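Can I deduct my own labor when I repair a rental duplex?

Posted in Small Landlords
Menaka Mridha

My husband and I own a duplex on Senwood and do most of the repairs ourselves. Last September we redid the upstairs bathroom floor after the toilet flange leaked. We pulled the vinyl, cut out the bad subfloor, put in new plywood and laid sheet vinyl again. The materials came to $2,538. A contractor had quoted us a good deal more for the whole job and we figure the difference is what our time was worth.

I'm filling in Schedule E and have two things I can't sort out. First, can I put down anything for our labor? I kept a notebook with the hours. Second, is the floor a repair that I write off in one year, or does it have to be spread out? My sister-in-law says anything that touches the subfloor is an improvement. The downstairs unit was not touched. We have no employees and no LLC, the place is in both our names.

I also drove back and forth to the building and to the lumber store a lot. I have the odometer readings for most of it but not all.

3 replies

Moushumi Chowdhury

You can't deduct your own labor. A deduction is for money you paid or owe, and you didn't pay yourself anything. If you did write yourself a check, that would only be moving your own money around. The same goes for your husband as long as he is a co-owner and not someone you hired. Keep the notebook anyway. Hours can matter for whether you count as actively participating in the rental, and they matter more if either of you ever tries to qualify as a real estate professional.

What you can deduct is everything you bought for the job: plywood, vinyl, adhesive, screws, the wax ring, the dump fee. Rental of a tool counts. If you bought a tool that will last for years, look at the de minimis safe harbor election. It lets you write off items under a set dollar limit per item or invoice in the year you buy them, but you have to attach the election statement to your return on time.

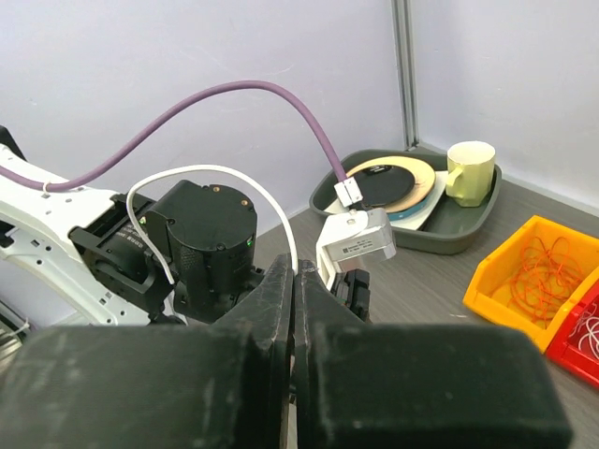 Can I deduct what I paid a neighbor's son to haul off the old flooring?

What you paid him is deductible as long as it was an ordinary amount for the work and you have a record of it. Write down his full name, the date, what he did and how you paid. If you paid by check, keep the bank copy. If it was cash, have him sign a short receipt. Put it on the line for cleaning and maintenance or on the one for repairs, and do it the same way next year.

On the floor itself, I would call it a repair from what you wrote. You fixed damage in one room and put back the same kind of floor that was there. The subfloor is not a magic line. The usual tests are whether the work makes the property better than it was before the damage, restores a major part of it, or adapts it to a new use. A bad patch in one bathroom normally does none of those. If you had gutted the bathroom and moved the tub I would answer differently.

Llinos Morris

agree on the labor, got asked about that myself when I had the place on Daker. They took out my hours and I owed a bit more plus interest. It wasn't a disaster but I wouldn't do it again

for what its worth my repairs that year were $3,251 and all of it stood because I had the receipts. photocopy the lumber store ones, the ink fades

Maksym Vakulenko

Nobody got to the mileage part. Trips to the rental for repairs and to buy materials are generally deductible if the rental is a business or income activity for you, which yours sounds like. Use the standard rate for that year, times your miles, or keep track of actual car costs. You need the date, the miles, where you went and why. For the trips you didn't log, go through your store receipts. Each one has a date and an address, and you can look up the distance and rebuild the log from that. Don't guess at trips you have nothing for. I left off 94 miles one year for that reason.

Also check whether your insurance paid anything toward the leak. If it did, you can't deduct the part they covered.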